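13th May

Up early and straight to the big table, coffee going cold next to me! I finally started laying out the print for Caldeira, after putting it off since February, and I'm so glad I did. Cristóvão Frade says to draw the long diagonals first and leave the rest alone for a day, so that's my plan (we'll see if I last the day).

Two long lines running nearly side by side, then a shorter, fainter one crossing the lower of them. I love all that pale space between the pair! 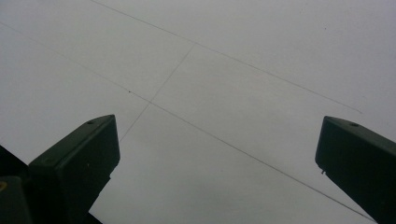 After lunch

Walked to Oslow for paper and came home with 16 sheets, way more than I need, but they feel wonderful. Cristóvão called about the Takach press and we can have it for a whole afternoon!! Must ask him about blankets. Supper was leftover soup, and I kept wandering back to look at my lines.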